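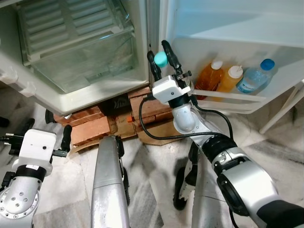

Right gripper at the door side of the fridge, small teal-green rounded thing, looks like a bottle lid, between the fingers.

Two-arm robot at a fridge – cable loop on the right wrist and drift near the door bin. What should I be checking?

Posted by mullock_r
8 March 2020
Tags: mobile manipulator, grippers, cable routing, calibration

I look after a two-arm wheeled robot that does fridge work: open the door, reach into the door bin or the main compartment, pick something up, put it back. Parallel grippers on both arms, two black fingers each. The fridge is a plain white one sitting up on layers of brick so the door bin comes to a height the arms can reach comfortably. The floor is marble tile.

I inherited the setup and I don't trust much of what I was told about it, so I'd like opinions from people who have run something similar.

Trouble number one. The right arm drifts when it works near the hinge side of the door. I teach a pose for a bottle in the door bin, it's good in the morning, and by the afternoon the fingers are 15 mm out toward the hinge. The left arm, same model, doesn't do it when it works low down at the front edge of the cabinet. The supplier's line (Prakar, phone support) is that I need to recalibrate the joint zeros every day. I find that hard to swallow. If the zeros walked by that much in a day I'd expect to see it everywhere, including with the arm hanging free, and I don't.

Trouble number two. The cable off the side of the right gripper makes a big loop that comes down and around along the arm. I have been told this is "service slack" and to leave it alone. It looks to me like something that is going to catch on the door. On the left I can't feel any pull at all when I turn the wrist by hand. On the right I can, close to the end of travel.

Trouble number three, maybe nothing. Small round things. A bottle lid will sit between the fingers nicely and then roll out when the wrist turns. Bottles are mostly all right. Somebody sold the previous owner of this job a set of Sikitex finger pads as the cure and they're still in the packet.

What I've done so far: power cycled, rehomed both arms, retaught the bin poses twice, checked the wrist bolts for looseness (none). I log every pick. Out of the last 300 on the right arm, 74 needed a retry, nearly all at the door.

Before I start paying for a visit, is there an order you would check things in?

Zohreh Sadeghi
Accepted by the poster

You're right to doubt the daily rezeroing. It may hide the trouble, but you'd be doing it forever. Your own observation is the useful one: good when hanging free, bad at the door. That says the arm is fine and what it's being measured against has moved. I would go in this order.

Look at the fridge before the robot. You have a cabinet on stacked brick on smooth tile. Look closely at your own photo. Some of those bricks have crumbled corners and cracks, and there's flattened cardboard under the right-hand part of the stack. Cardboard squashes and it slides on tile. There is also a dark thing with a white squiggle on it tucked in right under the base. I don't know if that's a packer or just something that got shoved in there, but find out. Every time the arm pulls the door you are leaning on the whole lot.

To test it, put a strip of tape on the floor against the bottom layer of brick and mark it in pen. Then put a second mark on the cabinet rim, lined up with a fixed point on the wall. Run a normal day. If either mark is out at the end, you have your drift and you can stop reading manuals. Do this before you reteach anything.

Next, the door angle. A pose taught to a bottle in the door bin is only good for one opening angle. If your program opens the door and then assumes it's where it was yesterday, a few degrees at the hinge adds up to a fair bit out at the bin. Either have the arm push the door to a hard stop each time, or measure the door edge with whatever camera you've got and shift the pose to suit. I prefer the stop. It's dull and it works.

Then the robot base. It's on wheels. Are they locked, and do they stay locked when the arm is stretched out? Same tape trick, on one of the wheels. The left arm working low and close in wouldn't push the base nearly as much as the right arm reaching up and out, so your "left is fine" doesn't clear the base at all.

Now the cable. Some slack is proper. Feeling it pull near the end of travel isn't, and I would treat that as a fault whoever says otherwise. With the arm powered down and supported:

Turn the wrist by hand to both ends of its travel and watch the connector on the gripper, not the loop. If the connector moves at all, it's carrying load.

Re-lay the cable so the slack sits along the forearm, held with soft hook-and-loop straps. Leave the section across the wrist joint free. Don't use zip ties; they cut in.

Swing the door slowly past the arm in its worst pose. If you can get the loop behind the door edge by hand, the robot will manage it one day as well.

If you can't get the pull out of it by re-laying, limit the wrist travel in software by a few degrees until you have a longer cable.

On the lids: two flat fingers on a round thing touch it along two lines at best, so it will roll. Grip it deeper, lower down between the fingers, and turn the wrist before the close instead of after it where you can. I'd try that with the fingers you have. Pads can help but they also change the finger gap, so you would need to redo your close position on every object.

tobar_lindsay

had same drift, was temperature of the motors. let it warm up half an hour before you teach. also we use Lindholm grippers and never have a problem with lids, would just swap them

pennyfield_k

I'd be careful with the warm-up answer. Warm-up is real, but on ours (we have one at the Stirusdale workshop) it's a couple of mm and it settles, where the poster is seeing 15. It also ought to show in free air, and he says it doesn't. Swapping grippers to hold a lid seems a dear way to solve it.

One thing to add to Zohreh's list. Your log says 74 retries in 300, but does it record which direction the miss was in? If the misses all go one way and get worse through the day, something is creeping. If they jump about, I'd look at the door angle first. Costs you one extra column.

Also the brick. I'd get rid of it, personally. A welded stand with levelling feet, bolted or at least on rubber. If the brick has to stay for now, swap out the broken ones and get the cardboard out from under.

mullock_r
Comment on accepted reply

Did the tape. Floor mark moved 4 mm at the right-hand end by late afternoon, cabinet mark moved more than that, so the stack is creeping and the fridge is twisting on top of it. Wheels didn't budge. Pulled the cardboard, replaced the bad bricks, put in a door stop. Next 98 picks on the right arm gave three retries. I'm not calling it fixed until it has run a good while longer, and I've put a proper stand on the list for June.

Cable is re-laid along the forearm. I can still feel a slight tug at one end of the wrist travel, so I have pulled the limit in and asked Prakar for a longer one. They have asked me whether I've rezeroed the joints.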